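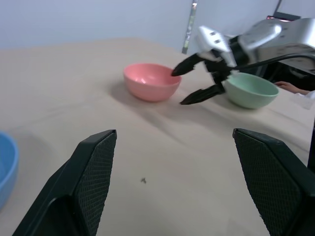 I bought my first real tablecloth in February, on sale, mostly to hide what I'd done to the table. Since then I've become the kind of person who has opinions about table linens (my sister finds this very funny). A few people have asked how I keep light-colored cloths going when we eat at that table every single day, so I've put my notes in one place.

## Stains, while they're fresh

Blot, don't rub. You've heard it a hundred times and so had I, and I still rubbed tomato sauce into a perfectly good napkin last month. Press a clean rag straight down, lift, move to a clean patch of rag, press again. For anything thick, scrape first with the back of a butter knife.

- **Red wine:** Cold water from the back of the fabric, then dish soap. I've tried the salt trick many times and all I got was salty wine stains.
- **Coffee and tea:** Cool water, then a little white vinegar mixed with water. Tea with milk needs dish soap too.
- **Butter, oil, salad dressing:** Plain dish soap, worked in with a fingertip before the cloth gets wet. Leave it 90 minutes if you can stand to. I go do something else, or I start fussing with it.
- **Turmeric:** Oh boy. Wash it, then hang it in full sun, and repeat. My friend Hala Morsy cooks with a lot of turmeric and she swears by sunshine and patience. Mine took three sunny afternoons and you'd have to know where to look.
- **Candle wax:** Let it harden, pick off what you can, then a paper towel on each side and a warm iron over the top.

Whatever it is, check the spot before the cloth goes anywhere near the dryer! Heat sets stains, and I have a drawer of cleaning rags that used to be nice napkins.

## Washing

I wash cotton cloths on warm and linen on cool, and I skip the fabric softener for both. It leaves a coating, and then napkins just push the spill around. Shake the crumbs off outside first. I didn't for years, and I'd find soggy bits of toast in the door seal.

For a cloth that's gone dingy all over, I soak it in the bathtub overnight with oxygen bleach and the hottest water the care label allows. Read the package for how much to use (mine has a scoop). Don't do this with silk or wool, and test a corner if it's a bright color. The water comes out looking like weak tea, and I find that weirdly satisfying.

## Wrinkles

I used to iron every cloth, and it took most of an evening. Now I pull it off the line while it's still slightly damp, put it right on the table, smooth it outward from the middle with my hands, and leave it alone until it's dry. It's not hotel smooth. It's fine for soup. One warning — put a pad or an old sheet underneath if your table is bare wood, or you may end up with a cloudy patch in the finish like I did.

If you do iron, do it damp and on the wrong side first. Embroidery goes face down on a thick towel so the stitches don't get squashed flat.

## Storing them

Folding always leaves those hard creases in the same place, and on old linen that's where it wears through. Wanda Mazurek, who lives upstairs from me, rolls hers around cardboard tubes from wrapping paper, with a layer of acid-free tissue in between. I copied her and I'm never going back. If you don't have room for tubes, refold along different lines every couple of months.

Also, label them! I pin a scrap of paper to each one with the size on it. Before that I'd unroll 2 or 3 cloths before I got to the one that fit with the leaf in.

Next on my list is the yellow line along the fold of my grandmother's good cloth. I've got it soaking now, so I'll add a note when it's dry.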